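机器到底能不能干家务活了？Trenano 今天交一份答卷，成绩有好有坏

Trenano 新闻稿，九月

大家好，我是 Wálter Mamani，在 Trenano 管测试。公司本来安排公关同事写这篇稿子，我看了初稿，觉得太像广告，就自己抢过来写了（同事很高兴，他周二可以早点下班）。

先说正事：我们今天发布 Salazar 整理程序的第一个公开版本。它是一套给双臂工作台用的软件，管的是最琐碎的那类活儿，把散落在台面上的小东西捡起来，放进盒子里。家里有小孩的朋友一听就懂，晚上九点以后客厅地板上的那种活儿！店里的朋友也懂，收摊的时候柜台上总有一堆零碎要归位。

这几年大家看了太多视频，机器叠衣服、机器炒菜、机器给猫梳毛，看完都来问我：那我什么时候能买一台？我妈也问，问了好几回。我每次的回答都一样，还早，不过有几件小事已经可以认真谈了，捡东西入盒就是其中一件。

这一轮测试我们一共做了 317 次，规则很简单：台上放一件小东西，位置每次都换，程序自己找、自己抓、自己放进盒子，中间不许人伸手帮忙。放进去算成功，掉在半路算失败，犹豫太久也算失败。最后成功了 176 次。对，刚过一半。销售那边问我能不能换个好听点的说法，我说不换，就写这个数。

失败的那些我都翻过记录。最常见的毛病是抓偏，手指碰到东西的一头，把它推走了，然后程序还按原来的位置去合手，抓一把空气。东西表面一节一节、带棱带弯的时候尤其容易这样，夹在两个棱中间就稳，夹在棱尖上就滑。还有一种毛病很气人，东西都举到盒子上方了，松手早了一点点，磕在盒沿上又弹回台面。我第一次看到的时候在屏幕前喊出了声，隔壁组还以为我摔了杯子。

Zoltberg 是我们这次的试用伙伴，开家居小店的，他们的店员比我们严格得多。我们觉得抓住就不错了，人家看的是快不快。他们的原话我抄在这里：“我一只手接电话，另一只手就收完了。”这话我没法反驳。人收一桌小东西根本不用想，手自己就去了，机器每捡一件都得重新看一遍、算一遍、再慢慢伸过去。所以要是有人问我现在能不能省人工，我的回答是不能，至少柜台上这份活儿不能。

那为什么还要发布？我觉得有 2 个理由。一个是它已经能在没人盯着的时候慢慢干，慢归慢，夜里没人等它。另一个是我们想让更多人拿去试，光靠我们这几个人，挑来挑去总是那几样东西，测不出真正家里会有的怪形状。袜子我们试过，结果不提了。湿抹布还没敢试，钥匙串试过一回，它把整串拎起来的时候大家都鼓掌了，接着它把钥匙放到了盒子外面。

随程序一起公布的还有 Stitness，一个记录工具。它把每次抓取的过程存下来，失败了可以倒回去看是哪一步出的问题。我自己最喜欢这个，比主程序还喜欢（这句公关同事想删，我又加回来了）。以前查一次失败要翻半天日志，现在喝口茶的工夫就看明白了。Zoltberg 的人也说，看回放比看报告有意思，他们午休的时候会放着看，还给掉得最惨的几次起了外号。

关于怎么拿到：Salazar 和 Stitness 从今天起开放申请，头一批给 5 家试用单位，做零售的、做仓储的、养老院、学校都欢迎，家庭用户请再等一等。台面要平，盒子要敞口，附近的电线最好理一理（我知道，我自己也理不好）。申请的时候请写清楚你们平时要收拾的是什么东西，越具体越好，写“杂物”的我会打电话回去问。

接下来的计划也交个底。下一版先治抓偏，手指碰到东西以后要马上再看一眼，别闷头往下合。然后是松手的时机，最后才轮到速度。有人劝我先把速度做上去，演示起来漂亮，我没答应，快着抓空气也还是抓空气嘛。叠衣服和洗碗都不在今年的计划里，谁再来问，我就把这一段发给他。

媒体朋友想来看现场的，欢迎联系 Trenano 新闻组，下午来比较好，上午我们多半在调参数，脸色都不太好看。来的时候可以从自己兜里带一件小东西，我们当场放到台上让它捡，捡不起来也请照实写。
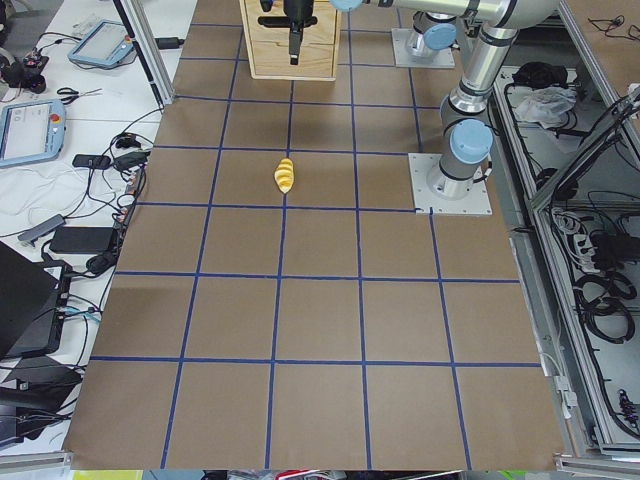
顺便回答一个总被问到的问题：试用期间程序会更新，更新不另外收费，旧的记录也会保留。申请单位收到回信以后，请先把盒子的尺寸发给我们，我们再约安装时间。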